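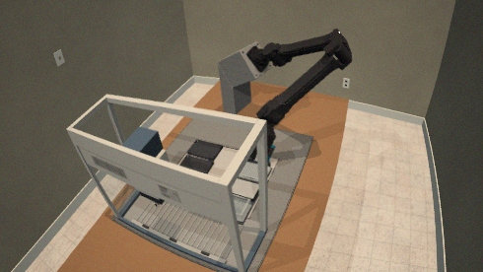
Samuele Farina asked whether the paste papers ought to be in the same table as the marbled ones, as the older Kemeys list had kept them apart. They are together in this release. The column "technique" tells them apart, and anyone who wants the old arrangement can filter on it.

Firodance: decorated papers in bookbindings

Contents

The set has 1,905 records, one for each decorated paper found on a cover, endleaf or wrapper in the Kemeys collection. Of these, 403 have a note on the pattern name. The rest have only a technique and a list of colours.

Files

papers.csv - the main table
bindings.csv - one row per volume, joined on binding_id
terms.txt - the 23 terms allowed in "technique", with short definitions

Columns in papers.csv

paper_id: does not change between releases
binding_id: the volume the paper is in
position: cover, pastedown, flyleaf or wrapper
technique: marbled, paste, block-printed, sprinkled and so on
pattern: free text, often blank
colours: in order of how much of the sheet they cover, separated by semicolons
place: where the paper was made, if signed or otherwise known

Known problems

Combed and feathered marbling were mixed up in the early entries. Dario Grasso has rechecked the folio volumes but not the small formats. Faded pinks may be entered as buff. The place of binding was sometimes typed into "place" by mistake, so treat that column with care where the paper has no signature.

Changes in version 2 (8 August 2021)

Paste papers merged into the main table. Spelling of "Dutch gilt" made the same throughout. Duplicate rows from the Padness import removed. The Nultar wrappers are still to be added and should go in during September.

Corrections

Send the paper_id and the corrected value. Please don't send an edited copy of the whole table.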